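How do celebrity bio sites come up with relationship status and net worth?
Posted in Fame, Fans & Online Creators - April 2026

kenwood_kid
Okay, so I've been following a small streamer who goes by Brevgate for a couple of years now (cooking disasters, thrift hauls, the odd singing night - so much fun!). The channel passed 2,000 followers in November and suddenly there are three different bio pages. One says single, one says "possibly married," and one lists a net worth that made me spit out my coffee. The birthdays don't match either. I'd love to add the channel to our fan wiki and do it right, but I have no idea which of these to trust. Where do these pages get their stuff? And is there a good way to check a birthday or a hometown without being creepy about it?

mthembu_fan
What a great thing to be working on! I've been editing a fan wiki for another small creator for ages, and I love this part of it.

Most bio pages start with whatever the person has said in public: a channel description, a birthday stream, an interview. The next page copies from the first one, and so on down the line. If you paste an odd sentence from one page into a search box with quotation marks around it, you can often find the other pages that share it. I did that once with a wrong hometown and found the same typo on every page!

As for "possibly single," that usually means the writer found no mention of a partner. I would leave the relationship line off your page completely unless your streamer has talked about it openly and seems happy to.
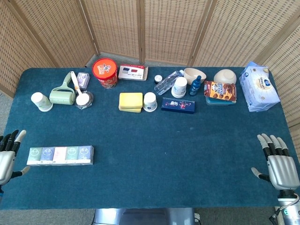
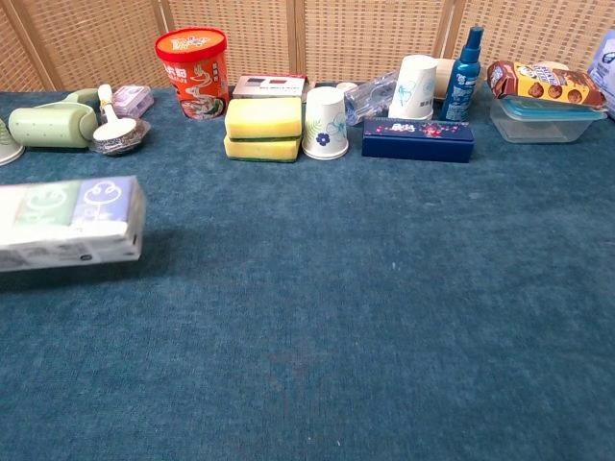

Birthdays are easier. Look for a stream or post where the person says it themselves, then put the link and the time stamp right beside the date. If they only ever give the day and never the year, write only the day. Please don't go digging through family members' accounts or old school pages. Our wiki has 427 source links now and every single one goes to something the creator chose to share, and the page is still packed with good stuff - first stream, running jokes, favorite songs, the great pancake incident.

Also, save a copy of your sources! Streams vanish all the time and then you're stuck with a dead link and a date that can't be checked.

Kamska
Net worth is a guess. They take views, multiply by some ad rate, done. It doesn't know about taxes or equipment or whether the person even runs ads. Skip it.

I had a bio page once (tiny dance channel, 635 followers, lol) and it had me 2 inches taller and living in the wrong state. I wrote to them and they did fix the state! So your streamer can ask for changes too if it bothers them.

kenwood_kid
Thank you both, this is so helpful! I tried the quotation marks trick and two of the three pages have the same paragraph word for word. Taking the net worth line out of my draft tonight. I did find a birthday stream, but the date is only in the title and I haven't heard it said out loud yet, so I've got a lot of happy rewatching ahead of me.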